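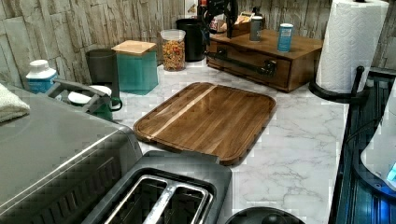
Ultitz, the student robotics club at Serrano Technical College, has released its first manipulation dataset, recorded on kitchen counters. The set, named Fatia, holds 3412 trials of a single arm working at counter height among ordinary household goods. It was posted on 26th March under an open license.

Trials run 30 seconds each. Object placement follows a printed layout sheet, and members reset the counter by hand between runs. Joint positions, gripper state and video are logged to one file per trial.

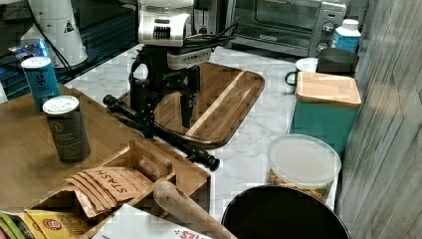

**Azucena Figueroa**
*Staff writer, engineering and labs*

The club uses a two-fingered gripper for all tasks. A cutting board is a hard target for it: the board is flat, wide and low, and the fingers must meet the edge at a shallow angle. In February the baseline controller completed 63 percent of board trials. Most failures were slips at first contact.

Control software is built on Nullel, a motion planner written by an earlier group of students. Version 2 adds a force limit at the wrist and a slower approach near the counter surface.

The club's next release will cover lidded containers and is planned at 800 trials. Layout sheets and calibration files are included in the current download.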